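Cuaderno del taller de encuadernación, Sotdale
17 de abril de 2018

Otra vez con el engrudo, y ya sé que Wyn dirá que le doy demasiadas vueltas, pero es que el de la semana pasada quedó con grumos y no quiero repetirlo en los libros de Craddock. Hoy he cocido 100 gramos de almidón de trigo a fuego bajísimo, removiendo sin parar (el brazo todavía se queja), y lo he pasado dos veces por el tamiz fino. Ha salido translúcido, con ese punto de flan flojo que a mí me gusta. Dejo la mitad en el tarro grande, tapado con papel húmedo, y la otra mitad rebajada para el papel japonés.

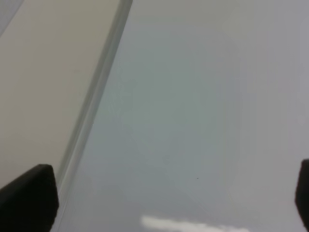

El tomo de cuentas, el de 260 hojas, es el que más guerra da. Los primeros cuadernillos tienen el lomo comido y la costura original no aguanta una mirada. He reparado con tiras de papel Vesar del delgado, desgarradas y no cortadas, que así las fibras se agarran mucho mejor. Llevo 34 dobles hojas reparadas y secando entre secantes, con peso moderado. ¡Paciencia! Dilwyn me preguntó si se podía acelerar con la plancha tibia y le dije que no, que la tinta de esas páginas me da miedo, sobre todo los rojos. Hicimos la prueba de la gota en una esquina del folio 12 y algo de color pasó al secante, así que nada de humedad encima de las rúbricas.

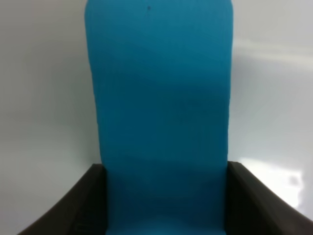 Costura

Para el segundo tomo me he decidido por fin por la costura sobre cintas, cinco en lugar de cuatro, que el libro pesa lo suyo. El hilo de lino del 18 me hinchaba demasiado el lomo en la maqueta y el del 25 va mucho mejor. Lo he encerado ligeramente, sin pasarme, que luego coge polvo y deja rastro en el pliegue.
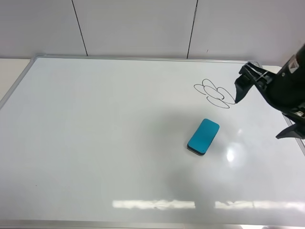 También anoto, para que no se me olvide en noviembre como la otra vez: la cola mixta va a partes iguales para el enlomado y con bastante más engrudo para las guardas. La tela de Brikton encoge un poco al mojarla y conviene cortarla con margen generoso. El pedido de cartón asciende a 1288 entre lo gris y lo contracolado, me parece una barbaridad y pienso llamar para que me lo expliquen.
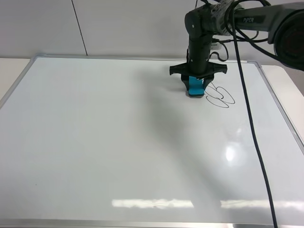 A última hora he redondeado el lomo de la maqueta con el martillo, suavecito, y ha cogido una curva muy bonita. Las cofias se me resisten un poco, quizá por la piel, que está chiflada de más en la cabeza. Mañana destapo las hojas reparadas, cambio los secantes y, si están planas, empiezo a formar cuadernillos con Wyn. Queda pendiente preguntar a Craddock si quieren conservar las guardas viejas dentro del libro o en carpeta aparte.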